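**Ticket : planche de stock refusée à l'export, lot « intérieurs de PC »**
Statut : ouvert
Plateforme : Dikerik (espace contributeur)
Compte : Primell

Bonjour,

Je vous écris au sujet d'un lot de 43 photos que j'ai déposé en juillet pour la collection « Matériel informatique ». Les fichiers sont bien reçus, les vignettes s'affichent, mais 2 photos restent bloquées à l'état « métadonnées incomplètes ». J'ai pourtant rempli le titre, la catégorie et les mots-clés en français et en anglais.

Ce que j'ai déjà essayé :

- vider le cache et me reconnecter ;
- supprimer les accents dans les mots-clés (« mémoire » devient « memoire ») ;
- renvoyer les 2 fichiers depuis un autre navigateur.

Le résultat est le même à chaque fois. Je précise que la licence choisie est « libre de droits, usage éditorial et commercial ». 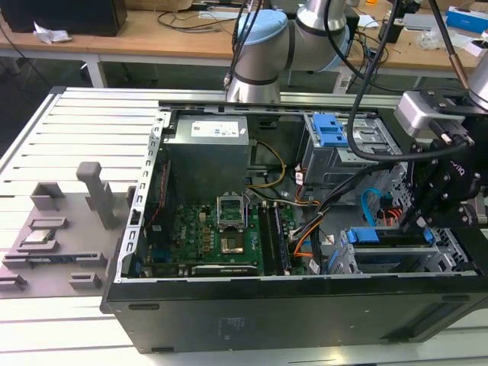 Réponse de Bridard, 10 h 20 : Bonjour, merci pour les détails. Pouvez-vous vérifier la longueur du champ « description » ? Après l'import par tableur, la limite est de 900 caractères, espaces compris, et le formulaire ne signale pas le dépassement. Regardez aussi si le séparateur des mots-clés est une virgule ou un point-virgule.

**Suivi, 11 h 45**

J'ai vérifié. Le séparateur était le point-virgule, car mon tableur est réglé en français. Je l'ai remplacé par la virgule dans tout le fichier. Une des deux photos est passée tout de suite à l'état « en relecture ».

Pour l'autre, la description est courte, donc je ne pense pas que la limite soit en cause.

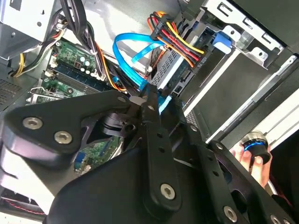
J'ai aussi comparé les champs IPTC avec ceux d'une photo acceptée. Dans le fichier bloqué, le champ « Crédit » contient encore « Herath », qui est le nom de mon ancienne agence. Le contrat avec eux est terminé, mais mon logiciel garde ce modèle par défaut. Est-ce que cela peut suffire pour bloquer la photo ?

**Bridard, 14 h 05 :** Oui, le crédit doit être identique au nom du compte. Corrigez-le dans le fichier lui-même, puis renvoyez-le. La modification en ligne ne change pas les données IPTC.

**Suivi, 15 h 30**

C'est fait, le crédit est maintenant « Primell » et la photo est acceptée. Il me reste une question : dans la recherche publique, le lot apparaît encore avec l'ancien crédit. Faut-il attendre une nouvelle indexation ?
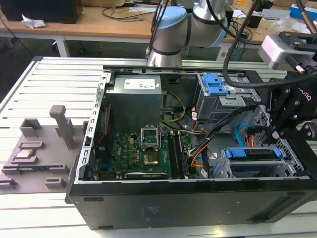

*Pièce jointe : tour de PC ouverte, carte mère et alimentation. Crédit : Primell.*

Je laisse le ticket ouvert jusqu'à votre réponse.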